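Carside 业余网球联赛比分数据集：说明文件
版本日期：2023年7月26日
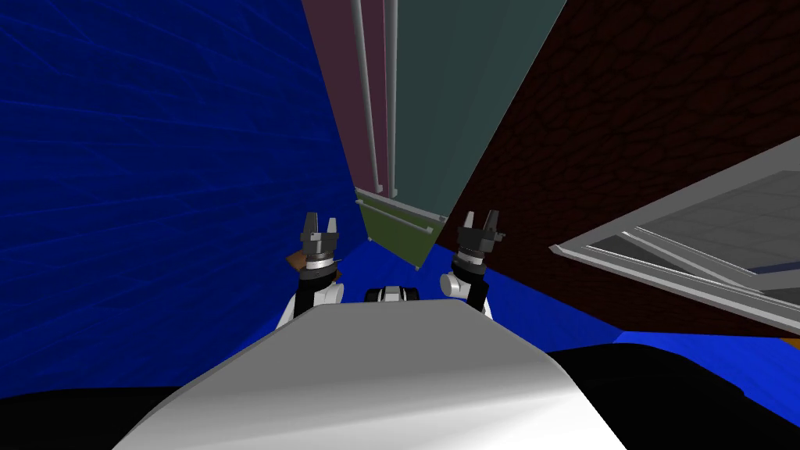

有位用过上一版的读者来信说，这份数据里抢七的写法至少有三种，有的写赢家的分，有的写输家的分，还有的把两个人的分都写上了，中间用一个看不出是减号还是破折号的东西隔开，他花了一个晚上写正则表达式，最后决定手工改。他的意见我们全盘接受。这一版统一成只写输家的分，放在括号里，例如 7-6(4)。他那个晚上我们还不了，只能在此致意。

概述

数据集收录 Carside 业余网球联赛的单打和双打比分，跨 11 个赛季，合计 900 场。每场一行，纯文本，逗号分隔，UTF-8 编码。没有图像，没有视频，没有发球时速。联赛有一年借到过一把测速枪，测出来的结果让几位选手很受打击，第二年就没再借。

联赛本身没有任何名气。它在 Skokthorpe 的公共球场举行，四片硬地，一片据说是草地。参赛者的水平从“年轻时打过校队”到“昨天刚买的拍子”都有。用这份数据去研究职业网球是不合适的，用它去研究人在输掉第一盘以后会怎么填记分表，倒是相当合适。

数据从哪里来

早期的比分来自纸质记分表。表格是 A5 大小，由获胜一方填写，失利一方签名，然后投进更衣室门口的铁皮箱。箱子没有锁，也没有防雨。凡是备注里写着“水渍”的行，就是从这个箱子里来的。

后来改用 Postex 录入。Postex 是联赛自用的记分程序，装在手机上，每打完一局点一下。它的好处是不怕雨，坏处是点错了不容易撤销，而打网球的人在换边的时候通常正在喘气，并不处于适合操作触摸屏的状态。有几个赛季的数据里会出现一方连赢若干局、随后又被对手连扳若干局的壮丽逆转，其中一部分是真的。

两种来源在 source 字段里区分，paper 代表纸质，postex 代表程序录入。中间有一个过渡赛季两种并用，同一场比赛有时各录一遍，结果还不一样。遇到这种情况我们以纸质表为准，理由是纸上有双方签名。签名是否出于自愿，表上没有栏目可填。

Esquivel 杯的比分也在里面。这是联赛在每年 8 月附带举办的淘汰赛，奖品是一只杯子和一年份的擦汗毛巾。淘汰赛用的记分表和联赛不同，多了一栏“种子”，所以很多人在那一栏里填了自己爱吃的东西。这一栏没有收录。

文件结构

matches.csv
主表，每行一场比赛。

players.csv
选手表，只有编号、首次参赛赛季和惯用手。姓名已全部去掉。

courts.csv
场地表，记录每片场地的面层和翻修情况。“翻修”一词沿用场地管理方的说法。

notes.txt
记分表背面的文字，按场次编号排列。只收录与比赛有关的内容，购物清单已删除。

CHANGES.txt
各版改动。写得比本文件认真。

主表字段

主表共有 7 个字段，依次如下。

match_id
场次编号。编号是连续的，但不代表比赛的先后顺序，只代表我们从箱子里把纸拿出来的顺序。需要按时间排序的请用 played_on。

played_on
比赛日期，年月日格式。纸质表上常常只写了“周末”或“下雨那天”，能从场地预约登记推出日期的已经推出，推不出的留空。我们没有去查历史气象来确定哪天下过雨，因为在 Skokthorpe 这样查的意义不大。

event
league 为联赛，cup 为 Esquivel 杯。友谊赛不收录。有几场写着“友谊赛”的比赛从备注看火药味很浓，同样不收录。

side_a 与 side_b
这两个字段是对阵双方的选手编号。双打时两个编号用加号连接，先后次序按编号大小，与谁打正手区无关。有一对搭档对我们把谁排在前面表达过不满，按编号排就是那之后定下的规矩。

score
比分，从 side_a 的角度书写，各盘之间用空格隔开，例如 6-4 3-6 7-5。中途退赛在末尾加 ret，弃权写 w/o，因天气中止且没有补赛的写 abd。

source
来源，见上文。

上一版还有一个“胜者”字段，这一版取消了。它的内容完全可以从比分里算出来，而且在若干行里与比分算出来的结果相反。留着它，等于给使用者出一道没有标准答案的题。

关于记分规则

联赛采用三盘两胜，每盘局分打到 6-6 时抢七。这是成文的规则。不成文的部分如下，使用数据前最好读一遍，不然会觉得有些比分是打错了。

第一，天黑。Skokthorpe 的球场没有灯光，秋天的比赛打到看不见球为止，然后双方协商。协商的结果可能是改天再打，也可能是按当前比分算，也可能是第三盘改打一个长抢七，先到十分者胜。长抢七在 score 里写成 1-0，括号里写输家的分，例如 6-3 4-6 1-0(8)。看到 1-0 请不要以为有人打了一局就走了。确实打了一局就走的，末尾有 ret。

第二，无占先。有三个赛季为了赶在天黑前收工，改成平分后一分定胜负。支持者认为这样紧凑，反对者认为这样还不如抛硬币。这个改动影响局分的分布，做发球局保发率一类的推算时应当把那几个赛季单独处理。赛季与规则的对应关系写在 notes.txt 开头。

第三，没有裁判。压线与否由接球一方判定，这是业余网球的通行做法，也是业余网球大部分恩怨的来源。记分表背面关于出界球的争论篇幅很长，我们做了节选，保留了论点，去掉了形容词。

第四，第五片场地。就是那片据说是草地的场地。球落在上面会做什么，取决于落在哪里。选手对它的态度分为两派，一派要求停用，一派每次都主动申请在那里打。后一派的胜率确实偏高。我们没有进一步分析，这属于留给使用者的乐趣。

数据清洗

清洗的原则是尽量不替选手打球。具体做法：

字迹能辨认的，照录。字迹不能辨认的，由两个人分别辨认，一致则录入，不一致则留空，并在 notes.txt 里写明两种读法。数字 1 和 7 的混淆最常见，有一位选手的 1 和 7 完全一样，他自己也承认。好在网球比分的可能性有限，6-1 和 6-7 至少可以靠后面有没有括号来区分。忘了写括号的那几场，我们只好留空。

不可能成立的比分，例如 6-5 结束的一盘，先查备注。备注里提到天黑、下雨、家里来电话的，照录并加 ret 或 abd。备注空白的，也照录，同时列入下文的已知问题。我们一度想把它们统统改成 7-5，后来觉得这样做和选手自己改比分没有本质区别。

日期格式统一过。有的选手先写日后写月，有的反过来，还有人写的是交表的日期。凡是日大于十二的，问题自动消失；其余的参照场地预约登记核对。预约登记和记分表冲突时，以预约登记为准，预约登记是收钱用的，写得比较仔细。

选手编号做过合并。同一个人用本名、小名和“上次赢了的那个”报名，会得到不止一个编号。合并依据是报名费的缴纳记录。也有两个人共用一个编号的，是一对双胞胎，联赛方面多年来也没有分清，双打里他们互为搭档时倒是没有问题。这一版已拆开，依据是惯用手。

已知问题

目前登记在册的问题共有 13 处，全部写在 CHANGES.txt 末尾，标有场次编号。这里只挑有代表性的说。

有一场比赛的双方是同一个选手编号。原表如此，签名也是同一个笔迹，比分是 6-0 6-0。我们倾向于认为这是有人在练习填表，但没有证据，所以没有删。

有一场 Esquivel 杯的半决赛，双方各交了一张表，各自获胜。决赛由其中一人参加，可以推断出赛事方当年相信了谁。主表按决赛名单倒推，另一张表的比分收在 notes.txt 里，供持不同意见者参考。

有一场双打的 side_b 只有一个编号。搭档迟到，他一个人打完了第一盘，输了；搭档到场以后打第二盘，也输了。备注里写着“差别不大”。

有几场的 played_on 落在球场关闭翻修期间。预约登记里查不到。要么日期写错了，要么围网上有洞。围网上确实有洞。

还有一处是我们自己的错：上一版把一个赛季的 side_a 和 side_b 整列对调了，比分却没有跟着换，于是那个赛季里每个人的命运都颠倒了一遍。发现得很晚，因为反馈来得很晚，输家们大概觉得新版很准确。这一版已改回。

适合的用途

教学。它足够小，能在一节课里读完；也足够脏，能让学生明白数据清洗为什么要单独讲一节课。给初学者练习解析字符串，score 字段尤其好用，里面的各种情况都有出处。

业余选手的等级分估算。联赛方面自己试过用简单的 Elo 算法排名，贴在更衣室门口，贴了两天，被人撕了。算法本身没有问题，初始分的设定也还合理，撕的人排在第几我们不知道。

研究退赛和弃权。ret 和 w/o 在这份数据里的比例明显高于职业赛事里人们习惯看到的水平，原因从脚踝到火锅都有。notes.txt 里的文字可以做粗略的归类，但归类时请注意，选手所写的“拉伤”未必经过任何医务人员确认。

不适合的用途

博彩。我们想不出谁会为这个联赛开盘口，但还是写在这里。

推断个人身份。姓名已去掉，不过联赛圈子很小，熟人一看 notes.txt 里的语气就知道是谁。我们把特征最明显的几段口头禅改掉了。如果你认出了某人，请自己知道就好。如果你认出了自己，可以来信要求删除，我们会删掉文字，保留比分。输掉的比分也保留。

与职业比赛做比较。面层不同，用球不同，球龄差得更远。联赛用球一罐打到没有弹性为止，而“没有弹性”由带球来的那一方认定。

预测本联赛未来的结果。试过了，不行。拟合得最好的一个模型，最重要的变量是当天有没有人带了新球，而这一项我们只在部分赛季里有记录。

读取示例

用任何能读 csv 的工具都可以。只有两点需要提醒。

其一，match_id 和选手编号请按字符串读入。编号前面有零，按数字读进来零就没了，然后与 players.csv 对不上，然后就会有人来信。

其二，请不要用电子表格软件直接打开 matches.csv 再保存。某些软件会把 6-4 理解成六月四日，并且非常热心地替你改好。上一版有一个使用者发来的“修正版”，整列比分全是日期，最早的一盘在元旦。

空白一律代表未知。没有用 0 或者负数表示缺失，0 在网球里是有意义的，而且在这份数据里出现得相当频繁。

与上一版的差别

抢七写法统一；“胜者”字段取消；双胞胎拆开；颠倒的赛季复位；notes.txt 增补了一批先前因字迹潦草而放弃的背面文字。补录以后发现，其中大部分写的是对第五片场地的看法，与已有内容重复，但措辞各有所长，还是收了。

场次总数没有变。有两行重复的被删掉，又有两行从铁皮箱的夹层里找了出来。箱子为什么会有夹层，没有查清。

更新计划

下一版打算在 Esquivel 杯结束以后发布，届时加入本年度的联赛和淘汰赛。计划增加一个“用球新旧”字段，取值由双方共同填写。双方如果填得不一样，就两个都收，我们已经吃过只信一边的亏了。

Postex 那边据说会增加撤销按钮。如果真的加上，未来数据里的壮丽逆转会少一些，做统计的人请留意这个断点，不要解释成选手心理素质的变化。

许可与引用

数据可以自由使用、修改和再分发，注明“Carside 业余网球联赛比分数据集”和所用版本即可。商业用途也不限制，只是请先告诉我们是什么商业，我们很想知道。

发现错误请来信，附上场次编号、你认为正确的写法和依据。只写“那场明明是我赢的”不算依据，这样的信我们已经有一个专门的文件夹。附上有双方签名的记分表照片最好，拍清楚一点，特别是 1 和 7。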